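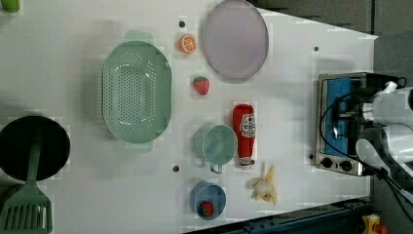 Figure 2. Arm over the toaster oven, with cables looped across the front of the oven.

Clearing a cable snag stop (code 971)

Code 971 means the Cloddale controller has measured more drag on a joint than the current move should need. At the oven station the usual cause is a cable catching on the oven or its knobs. The arm holds its position and the motors stay powered.

CAUTION: Keep your hands out from between the gripper and the oven until step 2 is complete. A held arm can move without warning when a snagged cable comes free.

1. Press the emergency stop.

2. Switch off power at the controller and wait for the status light to go out.

3. Unplug the oven. If it has been on, let it cool.

4. Follow each cable from the arm to the rail. Lift it clear of the oven front and the knobs. Do not pull on the connectors.

5. Check the cable jackets for cuts, flat spots or melted areas. Replace any damaged cable with part 3219.

6. Clear loose items from the path of the arm. Bottles lying on their side can roll – stand them up or take them off the table.

7. Restore power, release the emergency stop and run the Gutden homing routine at low speed.

Note: Do not raise the drag limit above 900 to get past this code. An arm at the Hundton site was run that way in December and tore a gripper cable.

If 971 comes back after homing, leave the power off and contact Naheed Butt at Mughal service.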